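Zwischenbericht an die Loureiro-Förderung
Projekt Bratora: Greifen und Bedienen lernen aus Beispielen
Stand: 20. April 2018

Liebes Förderteam,

ihr hattet euch beim letzten Mal weniger Tabellen und mehr Erzählung gewünscht, und den Wunsch erfülle ich sehr gern (die Tabellen gibt es trotzdem, sie liegen im Anhang). Es geht diesmal fast nur um die Datensammlung, denn damit haben wir seit dem Winter den größten Teil unserer Zeit verbracht.
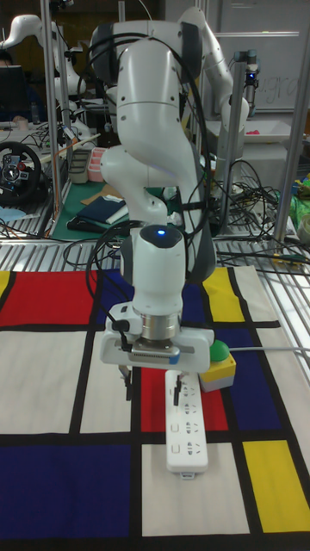
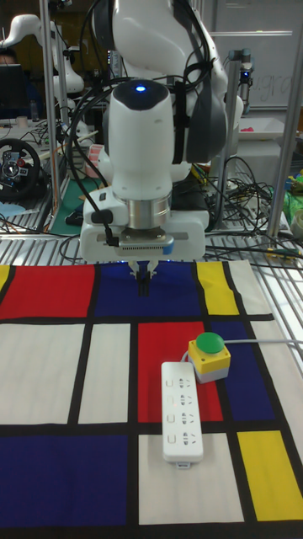
Der Arm über der bunten Matte, darauf Steckdosenleiste und Tasterbox.

Berhanu Moges
Projektleitung Bratora, Atevau

Also, wo stehen wir? Im Antrag hatten wir euch 4.000 brauchbare Beispiele bis Ende Juni versprochen. Heute sind es 3.000, und mit »brauchbar« meine ich wirklich: komplett aufgezeichnet, durchgesehen, mit einer Beschreibung der Aufgabe versehen und im Archiv abgelegt. Ich bin damit ziemlich zufrieden! Im Januar sah das noch anders aus, da haben wir an manchen Tagen mehr weggeworfen als behalten.

Für alle, die den Antrag nicht mehr im Kopf haben: Ein Beispiel ist bei uns ein einzelner Durchgang, in dem ein Mensch den Arm durch eine kleine Aufgabe führt. Mitgeschrieben werden die Gelenkstellungen, die Öffnung des Greifers und die Kamerabilder, alles mit gemeinsamer Uhr. Aus vielen solchen Durchgängen soll das System lernen, die Aufgabe irgendwann allein zu erledigen, auch wenn die Dinge anders liegen als beim Vormachen. Genau an diesem »anders liegen« hängt im Moment fast alles, dazu gleich mehr.

Was wir aufnehmen

Angefangen haben wir mit einfachen Klötzen, das kennt ihr aus dem ersten Bericht. Inzwischen sind wir bei Gegenständen, die in jeder Werkstatt herumliegen: Steckdosenleisten, Taster, kleine Kästen. Die Aufgaben heißen bei uns intern ganz unromantisch »anfahren«, »drücken« und »verschieben«. Beim Anfahren soll der Greifer über einer vorgegebenen Stelle stehen bleiben, ohne etwas zu berühren. Beim Drücken geht es um den grünen Knopf auf der gelb-grauen Box. Und beim Verschieben wird die Leiste mit geschlossenen Fingern ein Stück über die Matte bewegt, was harmlos klingt und uns mit Abstand die meisten Nerven gekostet hat.

Eine lange, schmale Leiste dreht sich nämlich sofort weg, wenn man sie nicht in der Mitte erwischt. Menschen gleichen das aus, ohne darüber nachzudenken, und machen mitten in der Bewegung einen kleinen Schlenker zurück. In den Aufzeichnungen sieht dieser Schlenker dann aus wie ein Zögern, und das erste Modell hat prompt gelernt zu zögern. Es stand da, fuhr ein Stück vor, fuhr ein Stück zurück und kam nie zum Ende. Wir haben deshalb die Anleitung für die Vorführenden umgeschrieben: lieber langsam und in einem Zug, und wenn es schiefgeht, den Durchgang abbrechen und neu anfangen. Abgebrochene Durchgänge behalten wir auch, aber in einem eigenen Ordner.

Die Matte

Nach der Matte werde ich bei jedem Besuch gefragt, deshalb ein paar Sätze dazu. Die Farbfelder in Rot, Blau, Gelb und Weiß mit den dicken schwarzen Linien haben wir bewusst gewählt. Auf einem einfarbigen Untergrund war das frühe Modell erstaunlich gut, und sobald jemand etwas Gemustertes darunterlegte, fand es gar nichts mehr. Eine weiße Steckdosenleiste, die halb auf Rot und halb auf Weiß liegt, ist für die Bildverarbeitung eine echte Zumutung (auf Weiß verschwindet die Kante fast), und solche Fälle wollen wir reichlich in der Sammlung haben. Ganz nebenbei helfen die Felder beim Reden. »Leiste auf Rot, Greifer auf Blau« versteht im Team jeder sofort, das spart uns viel Zeigerei.

Für die kommenden Wochen ist ein zweiter Untergrund geplant, vermutlich etwas Gemasertes. Damit sehen wir hoffentlich, ob das Modell die Gegenstände erkennt oder doch bloß die Matte auswendig gelernt hat. Ich tippe auf eine Mischung aus beidem, lasse mich aber gern überraschen.

Was schiefging

Das gehört ja auch in so einen Bericht. Erstens die Uhren: Kamerabilder und Gelenkdaten liefen über längere Sitzungen auseinander, und wir haben es erst bemerkt, als ein Greifer in der Auswertung scheinbar zuging, bevor er unten war. Der Abgleich läuft jetzt vor jedem Durchgang neu. Ein Teil der alten Aufnahmen ließ sich nachträglich geraderücken, den Rest haben wir gestrichen. In den 3.000 ist davon nichts mehr enthalten.

Zweitens die Kabel. An so einem Arm hängt eine Menge Schwarzes herum, und bei weiten Drehungen zog es anfangs am Stecker des Greifers. Wir haben die Schlaufen größer gelegt und zwei besonders ungünstige Haltungen in der Steuerung gesperrt. Seitdem ist Ruhe, aber beim Vorführen muss man sich daran gewöhnen, dass der Arm manche Wege einfach nicht mehr mitmacht. Die Neuen fluchen darüber, die anderen merken es kaum noch.

Und dann gab es noch das Problem mit der Gewohnheit. Nach einer Weile legt jeder die Gegenstände immer wieder an dieselbe Stelle, ganz ohne Absicht! Ein System, das aus lauter gleichen Anordnungen lernt, kann am Ende genau eine Anordnung. Jetzt würfelt ein kleines Skript die Startlage aus und zeigt sie am Monitor an, und nach jeweils 30 Durchgängen wird komplett neu aufgebaut. Das bremst uns ein bisschen, doch die Modelle, die mit den neueren Daten trainiert sind, kommen mit verrückten Gegenständen spürbar besser zurecht.

Durchsicht und Beschriftung

Die Durchsicht macht weiterhin unser Partner Brasedis, und das klappt prima. Jeder Durchgang wird dort einmal ganz angesehen und bekommt einen kurzen Satz, was passiert ist, dazu eine Note von 1 bis 3. Anfangs hatten wir uns über die Note 2 regelmäßig in den Haaren, die war so eine Art Restekiste. Inzwischen steht in der Anleitung, dass eine 2 nur vergeben wird, wenn die Aufgabe erledigt ist, der Weg dorthin aber Umwege hatte. Die Sätze selbst sind übrigens mein heimliches Lieblingsstück im ganzen Projekt, weil man daran so schön sieht, wie verschieden Leute dieselbe Bewegung beschreiben. Für »Knopf gedrückt« haben wir eine ganze Sammlung von Formulierungen, und wir haben beschlossen, sie nicht zu vereinheitlichen. Das Modell soll ja später mit normaler Sprache umgehen können.

Geld und Zeit

Beim Geld liegen wir im Plan. Die Posten für Ersatzfinger und Kabel sind höher ausgefallen als gedacht, dafür haben wir beim Speicherplatz gespart, die Einzelheiten stehen in Anhang B. Eine kleine Umschichtung würde ich gern mit euch besprechen: Wir könnten etwas aus dem Reisetopf in zusätzliche Stunden für die Vorführenden stecken. Eine kurze Mail mit Ja oder Nein reicht mir völlig.

Zeitlich fehlen uns noch die letzten Beispiele bis zum vereinbarten Umfang, und die sollen vor allem vom neuen Untergrund kommen. Der Juni ist dafür knapp, aber machbar, solange der Arm gesund bleibt. Parallel trainieren wir schon mit dem vorhandenen Bestand weiter, damit wir Lücken früh sehen und gezielt nachsammeln können. Beim Drücken habe ich ein gutes Gefühl. Beim Verschieben würde ich euch heute noch nichts versprechen wollen.

Wenn jemand von euch vorbeikommen und selbst ein paar Durchgänge vormachen mag: sehr gern! Gebt mir vorher kurz Bescheid, dann plane ich die Einweisung ein. Die Anhänge A und B liegen wie immer im gemeinsamen Ordner.

Herzliche Grüße
Berhanu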